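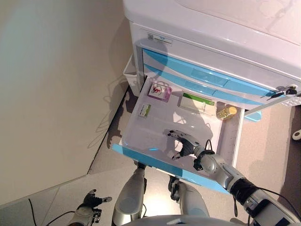 Ruth Tunstall would like the last hour of the evening shift back, and she told the staff meeting so in November. Her view was that putting returned stock away and checking drawers is work that somebody has to do, but that it need not fall to the people who are also answering the phone and handing over to the night team.

Her remarks opened the discussion on the use of a humanoid robot in the supply rooms at Astley, where a trial run with the automation firm Cindedura has now been extended through the spring. The robot works at the supply cabinets, reaching into open drawers where cartons, small boxes and bottles are kept. It is assigned to general stock only. Controlled items remain in a separate room and continue to be handled by two members of staff, as before.

Under the present arrangement, the robot is scheduled for two periods each day, the first beginning at 5 a.m. and the second after the evening handover. Its tasks are to sort returned items, place them in the correct drawer and set aside anything it cannot match to the stock list. A member of the supply team reviews the items set aside and signs the record. Keys to the cabinets stay under the control of the shift lead, who unlocks the drawers at the start of each period and locks them at the end.

The stock list is kept in Dikix, the inventory system already in use across the site. It holds 2,712 lines, and staff representatives asked that any change made during a robot period be marked as such, so that an employee is not asked to account for an entry he or she did not make. Management has agreed to this request, and the marking is already in place.

Much of the meeting was given over to the question of jobs. The supply team has 16 members. Management stated that no position will be removed during the extended trial and that working hours will stay the same. What will change is the content of the evening shift. Time now spent on drawers is to go to deliveries to the wards, which have often run behind, and to the training of new staff.

Several employees raised concerns about this plan. One asked who would be held responsible if an item was found in the wrong drawer. Another noted that checking stock by hand is how new people learn what the room contains, and that a newcomer who never does it will be slower when an urgent request comes in. In response, the supply office will keep the morning count on the first working day of each week as a task for staff alone, and new employees will take part in it for their first three months.

Each member of the team will receive 30 minutes of instruction on working near the robot, including how to stop it and how to report a fault. The sessions are held during paid hours. Employees who prefer not to share the room with the robot while it is operating may ask the shift lead for other duties.

Written comments on the trial may be left at the supply office or sent through the staff page. A report on the extended period will be presented to employees before any decision is made on further use.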